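Sliding fire door stops short of the floor guide, is it the closer?
Posted by Ilitz in Doors and Hardware
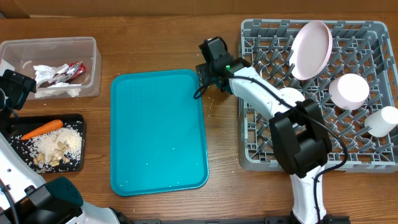
What's going on

Hi all, hoping somebody has been through this. We have a single-leaf sliding fire door between the kitchen and the storage hall, put in back in June, and when I let go of it by hand it rolls shut very nicely until the last 2 inches or so, and then it just sits there. The track is clean, I wiped it twice. Our inspector wants it fully closed every time (fair enough!) and I'd love to fix it before he comes back. The plate on the leaf says 2604, if that helps anybody.

Jui-lin Yu

Oh, I know this one, we fought with ours for weeks! Please don't add more weight to the closing side yet. Look at the floor guide roller first, the little one down at the wall. Ours had shifted a hair and was pinching the leaf right at the end. If the guide is fine, the damper is probably set too stiff, and that's a job for whoever services the door, as the setting goes in the log book. Ask them to test it from half open too, not only from full.

Morkard

Had the same thing, it was the seal. New ones are stiff.

Trurkari

Agree with checking the guide. And keep carts out of the opening meanwhile.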